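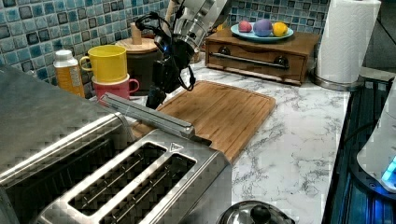

Bovico Appliance Support
Ticket subject: Toaster lever won't stay down, then lost power to the bench
Product: Bovico stainless toaster, long slot
Other appliance involved: Rorix toaster oven
Site: Clundance, upstairs kitchen
Opened by: Trudy Quinlan
Handled by: Son
Status: Closed (toaster OK, power point replaced by electrician)

Trudy Quinlan, 7:40 am
The lever on our toaster won't stay down. I push it to the bottom and it comes straight back up as soon as I let go. It doesn't do it every time. Yesterday it held for the first lot of toast and then refused for the second. This morning it wouldn't hold at all.

While I was trying it, the toaster oven beside it was on at 200 degrees. The oven went off and so did everything else on that side of the kitchen. I reset the safety switch and the oven came back, but the toaster still won't hold.

We bought the toaster in November and the oven is older. Both get used most mornings. I have the receipt if this ends up being a warranty job.

Son, 8:15 am
Thanks Trudy. We'll treat this as two problems until we know they're the same one.

The lever on this toaster is held down by a small magnet that only works when the toaster is getting power. If the lever springs back, the usual reasons are no power at the plug, or crumbs packed in near the bottom of the lever so it can't travel the full distance. A worn latch is possible but unlikely at this age.

Please stop using the toaster and the oven for now. Switch both off at the wall and pull the plugs out. Then let me know:

Which power point each one was plugged into, and whether either was on a power board.
What the browning dial was set to.
Whether there was any smell, buzzing or marks on the plug.

A couple of photos of the bench would help too. They don't need to be tidy.

Trudy Quinlan, 8:50 am
The toaster and the oven share a double power point. Toaster on the left, oven on the right. Neither goes through a power board. The dial was on 7, which is where it normally sits because we use frozen bread.

No marks on the plugs that I can see. There might have been a faint buzz when I pushed the lever down but I wouldn't swear to it. It smelled like toast, so no help there.

Photos attached. One is from higher up so you can see how the things sit next to each other.

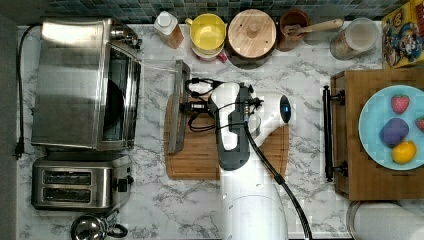 Attachment 2: bench from above. Oven cord and plug on the left, toaster below the oven with nothing in the slots.

Son, 9:20 am
That's clear, thank you. I can see the lever and the small knob next to it at the end of the toaster, so we'll start there.

Crumb clean, with the toaster unplugged and cold:

1. Carry it to the sink or put some newspaper down. Slide out the crumb tray and empty it.
2. Turn the toaster upside down and shake it gently over the paper. Tap the lever end with your hand. Don't put a knife or a skewer in the slots, as the guide wires bend easily.
3. Use a dry pastry brush or a clean soft paintbrush in the gap the lever slides through. Work it from top to bottom.
4. Put the tray back and push it until it clicks. If it isn't fully home the lever can feel soft at the bottom.
5. Move the lever up and down with the toaster still unplugged. It won't stay down without power, and that part is normal. You're feeling for a smooth run with a firm stop at the end.

Then take the toaster to a different power point, away from that bench if you can, and try it empty on a low setting. Don't use an extension lead for this.

Leave the oven unplugged while you do it.

Trudy Quinlan, 10:35 am
Done. There was a fair bit in the tray and more came out when I turned it over, including a whole piece of crust. The lever runs smoothly now. It was a bit gritty before.

I plugged it in at the laundry and it held first go. I let it run through and it popped up on its own. Did it again on 7 and it held again. Then I brought it back to the kitchen, same power point as before, and it sprang up. Wiggled the plug a little and it held for a few seconds and let go.

So it works in the laundry and doesn't work in the kitchen.

Son, 10:50 am
Please unplug it from the kitchen point and don't wiggle the plug again. What you're describing sounds like a loose or worn connection inside the left side of that power point. When the contact drops out, the magnet loses power and the lever lets go. It can get hot in there under load, so it shouldn't be used until an electrician has looked at it.

One more check, to rule out the oven. Does it have a power point on another circuit it can be tried on? If it's too heavy to move on your own, leave it.

Trudy Quinlan, 12:10 pm
Had a hand moving it. Took it across to the dining room and ran it empty at 200 for as long as it took me to have a cuppa. No trouble. The safety switch stayed on. It's back on the bench now and I've put the round pan back in it, as that's where the pan lives. It isn't plugged in.

I've taped over the kitchen power point so the rest of the household leaves it alone.

While I'm at it, are they too close together? I moved a few things while I was wiping down. Another photo attached.
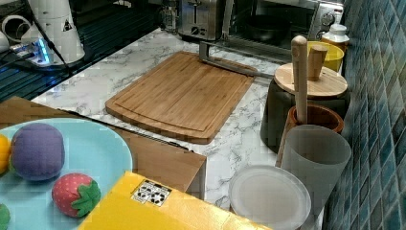 Attachment 3: toaster and toaster oven at the back, cutting board in the middle, cooktop at upper left.

Son, 1:05 pm
A few notes from that one.

Spacing. The toaster needs 100 mm clear on each side and nothing over the slots. I'd put a bit more room between it and the oven. The oven needs air on both sides as well, and you should check its own booklet for the distance, as Rorix may ask for more than we do.

Yellow bowl and white bottle. They're right beside the oven. If either is plastic, shift it further along. The pots and the rolling pin at the far end look fine where they are.

Cutting board. Fine in the middle of the bench. Just don't push it up against the side of the toaster when it's running.

Cooktop. There's a power board sitting on the glass, with its light on and cables across the surface. Please move it and the cables somewhere else before a burner gets turned on. It has nothing to do with the lever fault but I have to mention it. Don't use that board for the toaster or the oven either.

Load. With both going, the toaster and your oven together pull about 3000 watts. A healthy power point on a healthy circuit can often manage that, but it's a lot to ask of a worn one. The electrician can tell you what else is on the same circuit. The fridge or the kettle could be adding to it.

I'll keep the ticket open until you've had someone out.

Trudy Quinlan, 1:30 pm
Power board moved. Bowl and bottle moved. The electrician is booked. Toast is being made in the laundry in the meantime, which the kids think is great.

Trudy Quinlan, 4:20 pm (following week)
The electrician has been. He took the double point off the wall and one of the wires on the left side was loose under its screw, with some browning on the plastic behind it. He put in a new one and checked the others along the bench while he was here. He also said the kettle is on that same circuit, so we've moved the kettle's plug over to the other side of the kitchen.

The toaster has been back on the bench since this morning. It's held every time, on 7 and on lower. I ran the oven with it once and nothing tripped, but we'll mostly do one and then the other.

Son, 4:45 pm
Good result. I've noted the following on your record:

Fault: lever not holding, intermittent. Safety switch tripped once.
Cause: loose wire in kitchen power point, left side. Crumbs around the lever were making it stiff but weren't the main fault.
Fix: power point replaced by licensed electrician. Toaster cleaned out. Kettle moved to another circuit.
Parts sent: none.
Warranty: not used, still runs from date of purchase. Keep the receipt.
Care: empty the crumb tray weekly with that much use, and brush out the lever gap whenever it feels gritty.

If the lever starts springing back again, try the laundry power point first and reply to this ticket with what happens. It will reopen by itself.

Ticket closed by Son.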